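Perkik Audiobook Player, Second Edition | Trodex Listening & Reading

Home > Book Accessories > Audio Players > Perkik

Item status: In stock at the main store. Ships from the Trodex warehouse.

The Perkik is a single-purpose player for spoken-word recordings. It stores audiobooks, plays them through a built-in speaker or wired headphones, and keeps a separate bookmark for each title. It has no web browser, no app store and no account to set up. Files are copied from a computer over a USB-C cable or read from a memory card.

The second edition replaces the model sold under the same name until last July. Changes are limited to the bookmark system, the volume dial and the charging port. The case dimensions are the same, so sleeves and stands made for the first edition still fit.

Playback

Supported formats are MP3, M4A, M4B, FLAC and OGG. Files protected by a store's copy control will not play and are skipped with a short tone. Chapter markers embedded in M4B files are read directly. For MP3 sets, each file is treated as one chapter and sorted by track number; if track numbers are missing, the player sorts by file name. Numbering that starts 1, 2, 10 should be padded with zeros before copying, or chapter 10 will play ahead of chapter 2.

Playback speed is adjustable from half speed to double speed. Pitch correction is on by default and can be turned off in Settings > Sound. With the correction off, older recordings with a lot of tape hiss sound cleaner at higher speeds, though the narrator's voice rises.

Bookmarks

The player holds a position for up to 1000 titles. Positions are saved when playback is paused, when the headphones are unplugged and when the player is switched off. A title removed from the memory card keeps its position until the bookmark list is cleared, so a book can be taken off to make room and picked up later at the same sentence.

Households sharing one player can set up 4 listeners. Each listener has a separate bookmark list and a separate speed setting. The listener is chosen with the side switch before a title is opened. Changing the switch during playback has no effect until the next title.
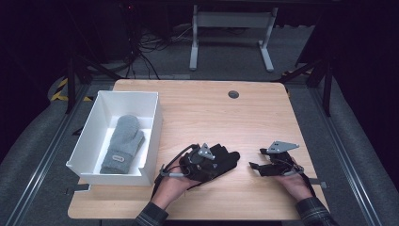 The sleep timer is set in steps of 15 minutes to a maximum of 90. In the final minute the volume drops gradually. When the timer ends, the player saves two positions: the place where the sound stopped and the place where the timer was started. Both are offered the next time the title is opened. The first edition saved only the stopping point, and this was the most frequent complaint in customer mail.

Controls

Five raised buttons and one dial. The play button is concave and can be found by touch. Forward and back move by 30 seconds on a short press and by chapter on a long press. The dial controls volume only – it no longer doubles as a menu selector, as it did on the first edition. A lock slider on the back disables all buttons except play.

Spoken menus are available in English, Spanish and French. The English prompts were recorded by Szu-yu Hung and the Spanish prompts by Damián Henríquez. Prompts play at their own volume level, set separately from the book.

Power

The battery is a replaceable cell behind a screwed cover. Charging is by USB-C from any standard 5-volt adapter; the adapter is not included. The player can be used while charging. For long storage, charge the cell to half and switch the player off fully by holding the play button until the closing tone. Standby still draws a small current and will empty the battery in time.

Specifications

Storage: memory card, not included
Audio output: built-in mono speaker, 3.5 mm stereo headphone jack
Wireless: none
Port: USB-C, charging and file transfer
Listener profiles: 4
Sleep timer: maximum 90 minutes
Case: matte plastic, rubber feet
Colors: slate, cream

In the box

Player, USB-C cable, wrist cord, printed quick guide, large-print manual.

Compatible accessories

Nagano desk stand – holds the player upright with the speaker facing forward. The charging port stays reachable.
Bokus zip sleeve – padded, with a pocket for one memory card and the cable.
Replacement cell, item 63 in the parts list.

Preloaded titles

The player is sold empty. Trodex can copy titles bought from our DRM-free audiobook section to a card before shipping. Select "Load to card" at checkout and add a memory card to the order. Allow two extra working days. Cards supplied by the customer cannot be loaded by mail but can be brought to the store counter.

Firmware

Current version is dated 2024-08-10. It corrects a fault in which FLAC files with embedded cover art larger than the screen buffer stopped at the end of the first chapter. Download the update file, place it in the top folder of the memory card and restart the player. Bookmarks are kept. Do not disconnect power until the double tone.

Returns

Unused players may be returned in the original packaging with the receipt. Opened memory cards and loaded titles are not refundable. Faulty units are exchanged at the store or by mail; contact the parts desk for a return label before shipping.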